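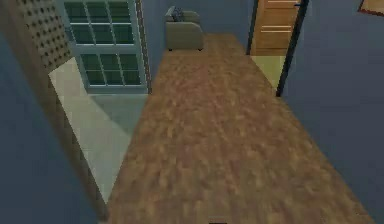
在 Bundadeck 里搭一个室内导航测试场景

作者:Piyumi Majumder 四月更新

Bundadeck 是 Nilo 机器人套件附带的仿真环境。买了套件还没收到硬件的用户,可以先用它把导航和抓取的流程跑通。本文以“走廊”模板为例,从新建项目写到第一次批量测试,适用于套件的标准版。

一、准备

安装包在账户页的“下载”一栏。装好后用套件序列号登录,没有序列号的可以申请试用,试用版不限功能,但每个项目最多保存 5 个场景。显卡驱动请先更新,旧驱动下窗玻璃会渲染成黑色。

二、载入模板

新建项目,选择“住宅”,再选“走廊”。模板默认带木地板、蓝灰色墙面、一扇白框窗、一把扶手椅和一扇木门。机器人出生点在走廊近端,扶手椅在远端,适合做直线行进加停靠的测试。

载入后先看一眼机载视角。默认俯角偏大,画面大部分是地板,夹爪只在最下沿露出一点黑色尖端。做导航时这样够用,做抓取则要把相机俯角调小,或者在“视角”面板里换成腕部相机。

三、检查碰撞体

打开“显示碰撞体”,沿墙走一遍。需要留意两处:

门框。黑色门框的轮廓较细,简化碰撞体会把它抹平,机器人贴墙走时容易误判。把门框单独设为“精确”。

扶手椅。椅背是圆弧形的,默认用方盒近似,停靠距离会比预期远。如果测试目标是“停在椅子前”,建议改成凸包。

墙上的画框和洞洞板不参与碰撞,可以不管。

四、设置任务

在“任务”面板新建一条“到达”任务,目标选扶手椅,停靠半径按自己底盘的尺寸填。超时先用默认值。跑一次单步,确认路径线没有穿墙,再保存。

路径线若在门口处拐弯,多半是规划器把门洞当成了通路。关掉“允许进入相邻房间”即可。

五、随机化

地板纹理、光照和家具位置都可以随机。第一次建议只开地板纹理。斑驳的木纹对视觉里程计影响较大,单独开能看出算法对纹理的依赖程度。三项同时打开,出了问题很难定位。

窗光的方向在“环境”里改。窗下那块较暗的地面会跟着变化,用分割网络识别地面的用户应当把这一项纳入测试。

六、批量运行

任务保存后点“批量”,次数填 2,000,并行数填 8。内存不足时把并行数降到 6,总时长会增加,结果不受影响。运行期间不要修改场景文件,否则后半段会读到新版本,日志里没有提示。

结束后导出 CSV。常看的是“到达”“碰撞”“超时”三列,碰撞记录点开可以回放。

七、关于授权和价格

Bundadeck 随 Nilo 套件提供一年更新,到期后仍可使用,但拿不到新模板。单独购买场景包需通过经销商 Howlader,学校和实验室可以要求开具正式报价单。Clestden 控制器的用户也能导入这里的任务文件,导入前把坐标系改为右手系。

目前还缺一个功能:任务面板不能复制整条任务,只能逐项重填。我的做法是直接复制项目目录下的任务文件,改名后重新载入。

——

订阅教程更新:填写邮箱即可,每月一封,可随时退订。

联系我们 | 版权所有 Nilo | 返回顶部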